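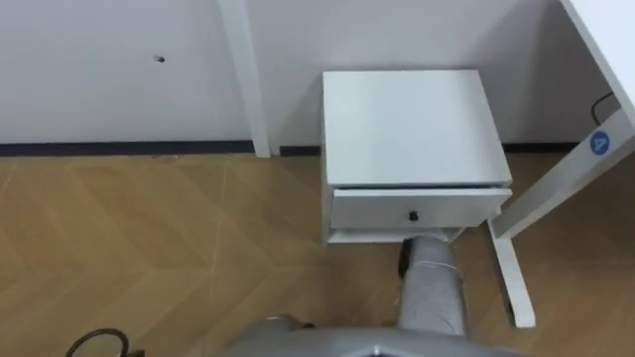
Ruido de pisadas en el piso de arriba: ¿moqueta, alfombra o paciencia?

jadine_r
Buenas a todos, y perdonad el ladrillo que viene. Llevamos desde julio en un piso alquilado en Requena y estamos encantados con casi todo (la luz, el mercado a dos calles, una panadería que es la perdición), pero la vecina de abajo subió el otro día, muy amable ella, a decirnos que nos oye caminar como si lleváramos zuecos. ¡Y vamos en calcetines! El suelo es flotante y no sé qué le pusieron debajo. ¿Una alfombra gorda arregla algo o es tirar el dinero? He visto una de lana por 265 euros y me duele un poco.

Kollusby
Hola, Jadine, bienvenida. Yo pasé por lo mismo y la alfombra ayudó bastante, pero lo que de verdad notó mi vecino fue la base de fieltro que le puse debajo. Me costó 30 euros y la corté yo mismo con unas tijeras de cocina, que quedaron para el arrastre, eso sí.

lostetti
Siento discrepar con Kollusby, con todo el cariño. El fieltro quita el golpecito agudo, el de la silla o el juguete que se cae, pero el retumbar de los talones va por la estructura y ahí sigue. Mi cuñado forró medio pasillo y la señora de abajo seguía llamando a las once de la noche.

Kollusby
Hombre, forrar medio pasillo es justo lo que no hay que hacer. ¿Y el otro medio?

lostetti
Jajaja, vale, te lo concedo. Pero sigo pensando que 265 euros son muchos para probar suerte.

Setsuko Noguchi
Yo soy de las de abajo, así que os cuento desde el otro lado. Mis vecinos pusieron una alfombra de segunda mano (50 euros, me la enseñaron tan orgullosos) y zapatillas de suela blanda para toda la familia. Las zapatillas hicieron más que la alfombra. Y también ayudó mucho que me avisaran cuando venían los nietos, porque una lleva mejor el ruido si sabe a qué hora se acaba.

jadine_r
¡Qué alegría leeros! Empiezo por las zapatillas y el fieltro, y le bajo un bizcocho a la vecina. Lo de la lana queda en el aire.

lostetti
Si es de limón, avisa, que yo también oigo ruidos.

7 respuestas · 90 visitas · Compartido 2 veces
Última actualización: 22:40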